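How a Robot Learns to Tidy Up

Think about the first time you tied your own shoes. Maybe somebody showed you. You looked at their fingers, you tried, the loop fell apart, and they showed you again. After many tries your hands started to know what to do.

A robot arm can learn in a similar way. It needs to be shown. But a robot needs to be shown many, many more times than you do, and every time must be saved so that the computer can study it later. Each saved time is called an example. In this article we will see where the examples come from.

Two ways to tell a robot what to do

The older way is to write orders. A person types: move 12 centimeters to the left, go down, close the fingers, go up. The robot follows the orders exactly. This works very well in a factory, where each part arrives at the same place in the same position all day long.

Now think about your kitchen table. Is the spoon always in the same place? Is the cereal box always standing up? Probably you have a small brother or a cat who changes everything. If the robot follows the order "12 centimeters to the left" and the spoon is somewhere else, the robot will close its fingers on air. It will then carry the air very carefully to the drawer.

The newer way is to give the computer a big pile of examples and let it look for what they have in common. This is called machine learning. The computer program that learns is called a model. The word has nothing to do with model airplanes.

What is inside one example?

When you watch a friend play basketball, you see the ball and you see your friend's arms. An example for a robot has these two sides also.

The first side is what can be seen. Cameras look at the table and take many pictures each second, like a video.

The second side is what the arm does. The arm has joints, like your shoulder, your elbow and your wrist. In every joint there is a sensor which tells how much the joint is bent. The computer writes down these numbers all the time. It also writes down if the fingers are open or closed.

The two sides must fit together in time. If the pictures come even a little bit late, the model will learn that the fingers should close before they arrive to the object. You know how strange it feels when in a movie the voice and the mouth do not match. For a model it is worse than strange, it is a wrong lesson.

There is one more thing, a short sentence that says what the job is. For example: "Put the tissues in the bin." Later, when a person says these words, the model can connect them with the right movements.

Who moves the robot?

At the beginning the robot knows nothing, so a person has to move it. There are different ways to do this. One is to take the arm with your hands and guide it, as you would guide the hand of a small child who learns to write. Another is to hold a controller, similar to the one of a video game. A third way is to have a second, smaller arm. You move the small one and the big one copies you.

In our workshop in Harkenton we use the small arm. We call it Cever, and the children who visit us always want to shake its hand. It takes some practice! Your own fingers can feel if a thing is soft or hard, but with Cever you feel almost nothing, so you must look very well. New people usually push too much. My colleague Baltazar Olvera was a piano teacher before, and he says the secret is to move slowly and to breathe.

One example goes like this. We put the things on the table. We start the recording. We move the arm to the object, close the fingers, lift, carry, open the fingers. We stop the recording. Then we move everything to new places and begin again.

Why so many times?

For one small job, we made 3,000 examples. This sounds like the most boring homework in the world, and some afternoons it is. But there is a good reason for it.

Imagine that you show the model a pack of tissues, always on the right side of the table. What will it learn? Perhaps it learns "tissues are what I should pick up." Or perhaps it learns "go to the right side." We cannot look inside its head to ask. So we change the place. We turn the pack. We make the room brighter and darker. We put other things on the table that the robot should leave alone. If the only part that stays the same is the tissues, the model has a better chance to understand that the tissues are important.

Once we forgot this rule. In a whole group of examples the lid of our bin was open. Then we closed the lid and let the model try. It brought a sponge to the bin and dropped it on top of the closed lid, and went back for the next thing. It did what we taught. After this we made new examples in which the arm first opens the lid.

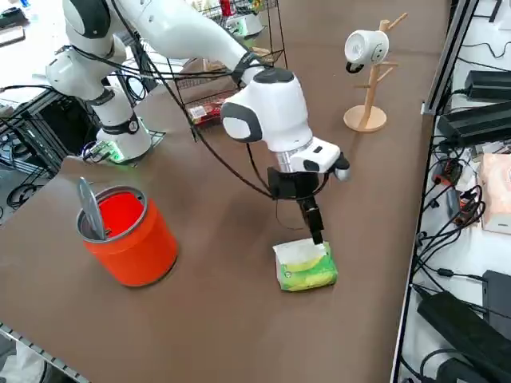
Soledad Bermúdez
Robot teacher, Nokberg Workshop

A pack of tissues is more difficult than it looks. It is soft, so it changes its shape when the fingers squeeze it. You can take it from the side or from a corner, and both can be correct. We try to show more than one way, so that the model does not get stuck when the pack is lying in a bad position.

The orange-red bin and the cup on the wooden mug tree bring their own problems. A bin has a big opening and you can drop things in from above. With a mug tree you have to be much more exact. To hang a cup, the peg must go in the right place, and if you are a little too high or too low, the cup does not stay.

What about mistakes?

I make mistakes also. On one day I recorded 32 examples and I dropped the object in 11 of them. What should we do with those?

Some people throw them away. We look at them first. If I dropped the pack and then simply stopped, the example does not teach much. But if I dropped it, went back, and picked it up again, it can be a very useful one. The robot will drop things too, and it should know how to continue. So we put a label on each example: "good," "bad," or "fixed." The checking takes patience, and we do it in pairs, one person watching the video and one person writing the label.

After this the computer studies all the examples. It makes a guess about how the arm should move, compares the guess with what the person did, and changes itself a little. Then it does this again, a huge number of times. At the end comes the part I like most. We take our hands away from Cever and let the big arm try alone.

Try it at home

You need one friend, one scarf, a cup and five small soft things, for example rolled socks.

Your friend is the robot and wears the scarf over the eyes. You are the teacher. Hold your friend's wrist and guide the hand to a sock, then to the cup. Say "close" and "open" for the fingers. Do this five times with the sock always in the same place.

Now let go and say, "Your turn." Your friend will probably find the sock.

Then move the sock to another place, without telling. What does your robot do now? Take off the scarf and let your friend try again with open eyes. Talk together about what the eyes changed.

Words to remember

Example: one saved time of doing a job, with the pictures and the movements.
Gripper: the "hand" of a robot arm.
Joint: a place where the arm can bend or turn.
Label: a short note that tells what is in an example.
Model: the computer program that learns from the examples.
Sensor: a part that measures something, such as how much a joint is bent.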